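Ground station: antenna rotator back in service, pass schedule from October

The UHF/VHF antenna rotator on the roof of the Llewellyn building is back in service after the gearbox replacement. The elevation axis had developed backlash of nearly 3 degrees, well outside what the tracking software can correct for, and downlink quality on low passes had dropped accordingly. The new gearbox was fitted in August and the axis was recalibrated against the sun and against two geostationary beacons. Residual pointing error is now under half a degree on both axes.

The station will be the primary ground segment for Parari, our 3U student satellite, and the backup for the Wendeo beacon payload. Parari transmits telemetry on UHF at 9600 baud, with a fallback mode at 1200 baud that the onboard computer selects after a reset. Both modes have been received through the full chain, using the engineering model as the source and a step attenuator in place of the path loss. At 9600 baud the demodulator holds lock down to a signal level slightly better than the link budget calls for at 10 degrees elevation. The 1200 baud mode has more margin, as expected.

One problem remains open. When the preamplifier is switched from receive to transmit, the sequencer occasionally releases the relay before the power amplifier has ramped down. The fault has been seen on the bench and on the roof, always at the end of a long command burst. Until it is understood, uplink power is limited to 30 watts and command bursts are kept short.
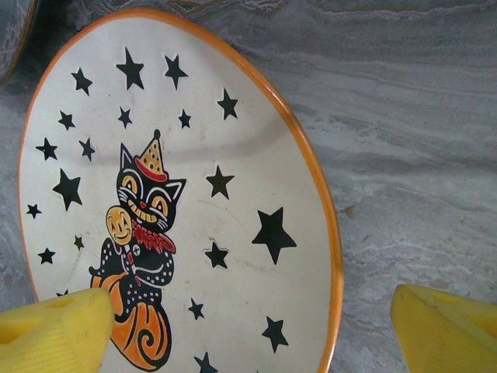 The sequencer firmware is being rewritten to wait for a positive signal from the amplifier instead of relying on a fixed delay. The amplifier already has a suitable output on its rear connector, but the pin was never wired through the roof cable. A spare pair in the existing bundle will be used, so no new conduit is needed.

On the software side, pass planning has moved to Mudidix, which replaces the set of scripts used since the station was built. Orbital elements are fetched twice a day and each predicted pass is written to a shared calendar with its maximum elevation and direction. Passes below 5 degrees are left out. Recorded passes are stored as raw samples for 30 days, then reduced to decoded frames and a spectrum plot. Anyone who needs the raw samples for longer should copy them to their own project directory before they expire -- the cleanup job does not ask.

A soak test of the complete station ended last month. The rotator ran through 2000 simulated passes under computer control, with the limit switches active and the cable loop inspected at intervals. There were 2 stops, both caused by a lost serial connection to the controller. The driver now reopens the port and resumes tracking without operator action.

Operator training starts in October. Each session covers one live pass from a satellite already in orbit, including setup, Doppler correction and logging. Sessions are limited to 3 people, as the control room is small. Access to the roof is not part of the training and still requires a separate safety briefing. The sign-up sheet is on the station wiki, under Operations.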